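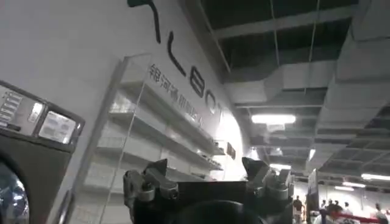 Nekeo gripper build: progress to the end of summer
Hikodville Shared Workshop newsletter, Aug 29, 2019

The Nekeo build is a two-finger gripper for loading and unloading a front-loading washing machine. Work since June has gone into the finger linkages, the wrist camera bracket and the control software. The first of these is finished, the second is close, and the third will go on for some time.

The linkages were remade with longer pivot pins. The old pins bent slightly when one finger met something solid before the other did, and after that the tips no longer closed square. The new pins are a sliding fit in the hinge blocks and are held by a circlip at each end. Play at the fingertip has dropped to a level we can live with. Anyone stripping the mechanism should keep the left and right parts in separate trays, as they look alike on the bench and will go together the wrong way round.

The camera bracket is the third version. It sits 13 mm further back than the second, which lets the lens see both fingertips at full opening as well as what lies beyond them. The cost is a slightly deeper wrist, and this matters at the door, where clearance is tightest. A chamfer on the lower edge of the bracket has recovered part of it.

On the electrical side, the Kekana driver board has replaced the two separate motor boards. It reads motor current directly, so the software can tell a finger that has gripped cloth from one that has run to its end stop. Wiring is down to nine conductors through the wrist. The cable still needs a proper strain relief at the elbow; at present it is held with tape.

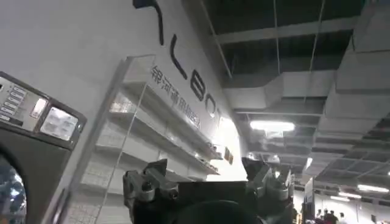
Does the camera have to be calibrated again each time the fingers are taken off?

Only if the bracket screws have been loosened. The fingers mount to the palm and the bracket mounts to the wrist, so a finger change leaves the camera where it was. Run the short check with the printed grid in any case, and do the full calibration if the error comes out higher than the figure written inside the toolbox lid.

Lighting remains the main difficulty for the software. Ceiling lights reflect in the door glass, and a reflection moves as the wrist moves, so it can be taken for an edge. Fixed exposure set for the cloth leaves the glass burnt out; automatic exposure swings too far as the wrist tilts upwards. We now take two exposures at each stop and use the shorter one to find the rim of the door and the longer one to look into the drum. It is slow — each stop takes twice as long — but the rim is found far more often.

The picture log stands at 2,165 frames, sorted by wrist angle and by whether the door is open or closed. Angles above horizontal are well covered. Views down into the lower half of the drum are still thin, and more are wanted, particularly with dark cloth against the steel.
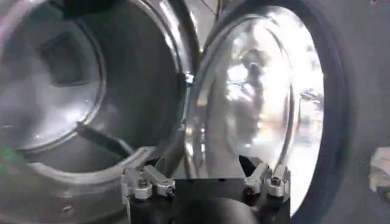

Drum opening and door glass from the wrist, with the door swung open.

The next test is a run of 100 reach-and-withdraw cycles with an empty drum, followed by the same run with a single towel. The arm will be limited to low speed for both. A contact with the rim or the door counts as a fault and the run starts again from the beginning.

The Butulico rubber pads are on order in two hardnesses. Until they arrive the fingertips stay bare, and the grip force limit in the settings file should be left alone. Spare pivot pins are in the drawer marked Nekeo, and drawings for the bracket are in the shared folder under version three.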